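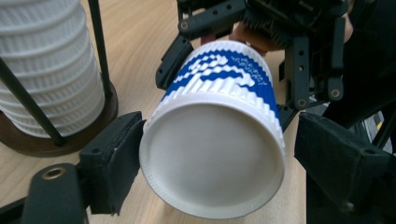 Paper Cup Recycling at Badholm Business Park: Frequently Asked Questions

Last updated 23 May 2018

Which cups does the scheme accept?

Single-wall, double-wall and ripple-wall paper cups used for hot or cold drinks. The size and the printing on the outside make no difference. Soup containers made from the same lined board are also accepted, provided they have been scraped clean.

What is not accepted?

Foam cups, clear plastic cups, molded fiber trays, pizza boxes and cups marked as compostable. Compostable cups use a plant-based lining that behaves differently in the pulper, and the mill at Todcombe treats them as contamination. Put them in general waste unless your building has a food waste contract that takes them.

Why can't cups go in the mixed paper bin?

A paper cup is board bonded to a thin layer of plastic, normally polyethylene. The layer keeps liquid out of the board, but it also slows down the breakup of the fiber in a standard pulper. Most mixed paper lines allow only a short pulping time, so cups pass through in large pieces and are screened out with the rejects. The Todcombe line runs a longer cycle and removes the film as flakes.

Do ripple-wall and double-wall cups need to be taken apart?

No. The outer layer is glued on and separates in the pulper. Pulling it off by hand only produces loose scraps that block the collection tubes.

How should cups be prepared?

Empty the liquid into the drain section of the station, remove the lid and any cardboard sleeve that slides off, and stack the cup in the tube with the base facing up. Rinsing is not required. A thin film of coffee or milk is within the mill's limits. Standing liquid is not.

Where do lids, stirrers and sleeves go?

Lids go in the plastics slot if they carry resin code 5 or 6. Slide-off sleeves go in mixed paper. Wooden stirrers, tea bags and straws go in general waste.

Where are the stations?

There are three on each floor of the main building: one by the elevators, one in the kitchen and one outside the meeting rooms. The Foltov building has two, both on the ground floor. Tenants with their own kitchens can ask for a countertop unit.

How often are they emptied?

Ghaffari Waste Services empties the tubes every weekday evening and moves the bagged cups to the locked cage in the loading dock. The cage is collected every 7 days. If a tube is full before the evening round, use the next station and report the full one to the front desk.

What happens to a contaminated bag?

Each bag is checked at the dock. A bag with visible food, standing liquid or more than a few foreign items is tagged and sent to general waste. The tag records the floor, and the floor contact is notified by email. There is no charge for the first tagged bag in a billing period. Later ones are charged at the general waste rate.

How much material has been collected?

The weighed total for the last full quarter was 131 kilograms of cups, net of bags and rejected material. Floor-by-floor figures are available to tenants on request.

What are the cups turned into?

The recovered fiber is long and fairly strong, and the mill blends it into paper bag stock and board for folders. It is not used for new cups at Todcombe. The plastic flakes are baled and sold separately.

Is it better to use a reusable cup?

In most cases, yes, once the cup has been used enough times to offset its manufacture. The number depends on the material and on how it is washed. Both cafes on the park will fill a clean reusable cup of any standard size.

Can a tenant join partway through a contract year?

Yes. The service charge is prorated from the first day of the following month. Forms are at the front desk of the main building and should be returned there.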